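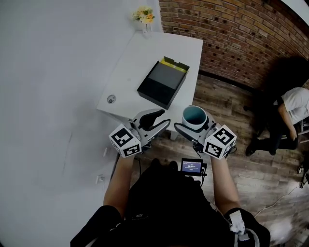
Kultley sideboard

The Kultley sideboard is a type of low dining room cabinet that was first made in 1968 by the furniture firm Georgiev. It is known for its sliding doors, its long shape and its short turned legs. The name comes from the Kultley works, where the first pieces were put together, and it was later used also for similar cabinets from other makers.

Design

The standard model is 83 centimeters high and has two sliding doors with a row of drawers between them. The doors run in grooves cut directly into the top and the base, without metal rails. In most pieces the top drawer is divided and lined with felt for cutlery. The other drawers are deeper and were meant for tablecloths and napkins.

The body is made of beech, covered with oak or walnut veneer. The back panel is fixed with screws and can be taken off, which makes repair easier. The legs are screwed into wooden blocks under the base. A set of 8 legs was used on the longest version, because the first examples of that length began to sag in the middle after some years of use.

Versions

A taller version, 91 centimeters high, was sold under the name Dratel. It has hinged doors in place of the sliding ones and an open shelf under the top. The Dratel was intended for kitchens and narrow halls, and its depth is smaller than that of the standard model. It was made in painted finishes only, usually cream or gray-green.

The Brillska workshop made a version with a glass upper part, which stands on the cabinet and is held by four wooden pegs. The upper part is often missing today, and the peg holes in the top are the usual sign that a cabinet comes from Brillska. Some owners filled these holes, and they can be hard to find under a new coat of varnish.

Identification and care

Cabinets from Georgiev carry a burned mark on the inside of the left side panel. Brillska pieces have a paper label under the lowest drawer. Labels are frequently damaged, so the shape of the drawer handles is also used for identification: Georgiev handles are cut into the drawer front, while those of Brillska are round knobs.

The door grooves collect dust and should be cleaned with a dry brush. Candle wax is traditionally rubbed into them when the doors become stiff. Oil is not recommended, as it darkens the veneer along the edge.

See also: Buffet (furniture), Credenza, Sliding door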